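Insurance Operations and Accounting
Unit 6: Reinsurance recoverables and the net loss ratio
Course notes, prepared by Oduor Chege

Reading before the session: Riedl, course packet, sections 2 and 3.

1. Gross, ceded and net

A primary insurer reports losses on three bases. Gross losses are everything owed to policyholders under policies the company wrote. Ceded losses are the part that reinsurers have agreed to carry. Net losses are gross less ceded. Premiums are split the same way, and a ratio must use the same basis on both lines. A net loss over a gross premium has no meaning, and it is the most common error in the problem sets.

Net loss ratio = net incurred losses / net earned premium

Incurred losses are paid losses plus the change in reserves over the period. Reserves include case reserves and IBNR.

2. Quota share

Under a quota share treaty the reinsurer takes a fixed percentage of every premium and every loss. It pays the insurer a ceding commission toward acquisition costs. Before commission, the gross and net loss ratios are equal when the whole book is ceded at one rate.

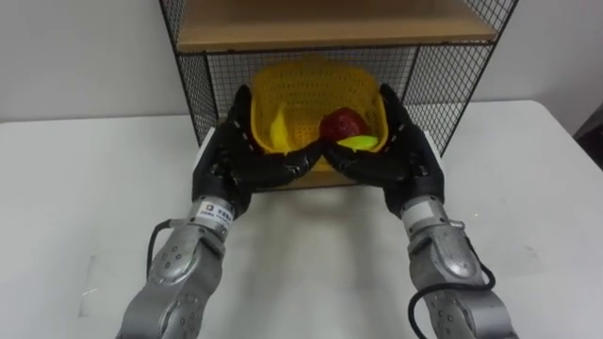

The commission is booked as a reduction of underwriting expense. A sliding scale commission moves with the loss ratio, so part of the underwriting result shows up in the expense line. Read the treaty wording before comparing two companies on expense ratio alone.

3. Excess of loss

The reinsurer pays the part of a loss above the retention, up to a limit. Amounts below are in thousands of dollars.

Fagerlund Mutual writes commercial property. Its per-risk treaty is 600 excess of 470, with no reinstatement premium.

Case A. Fire loss of 800.
Retained: 470
Ceded: 800 - 470 = 330

Case B. Fire loss of 1,200.
Layer exhausts at 470 + 600 = 1,070
Ceded: 600
Retained: 470 + 130 = 600

In Case B the 130 above the layer returns to Fagerlund. Students often stop at the retention and report 470.

4. Recoverables on the balance sheet

Ceding a loss does not remove the duty to pay the policyholder. If the reinsurer fails or disputes the claim, the insurer still owes the gross amount. The recoverable is an asset with credit risk attached. 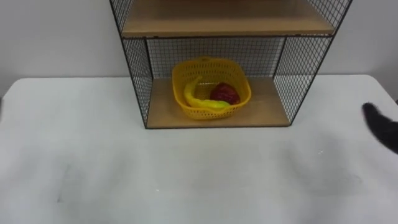
Keep these categories apart:

Recoverable on paid losses: billed or billable now.
Recoverable on case reserves: due when the claim is paid.
Recoverable on IBNR: an actuarial estimate with no claim file behind it.

Aging applies to the first category only. A recoverable on unpaid losses cannot be overdue.

5. Collateral

Prunden Re is not licensed in the insurer's home state. The insurer can take statement credit for a cession to Prunden only to the extent the state's rules allow, commonly against a letter of credit, a trust account or funds withheld. Ferdinand Riedl treats funds withheld in section 3 of the packet. Note his point on interest: the treaty should say which party is credited with it.

6. Problems

6.1 Rework Cases A and B with the retention lowered to 4 percent of a surplus of your choosing. State the surplus. Keep the limit at 600.

6.2 Flalia Casualty cedes a quarter of its book under a quota share with a flat commission. Show that its net loss ratio equals its gross loss ratio. Then exclude one line from the treaty and show when the two differ.

6.3 Classify each item as paid, case or IBNR recoverable: a billed claim under dispute; a reported claim with no payment made; late-reported hail damage estimated at year end.

Show all working. Answers without the basis stated (gross, ceded or net) receive half credit.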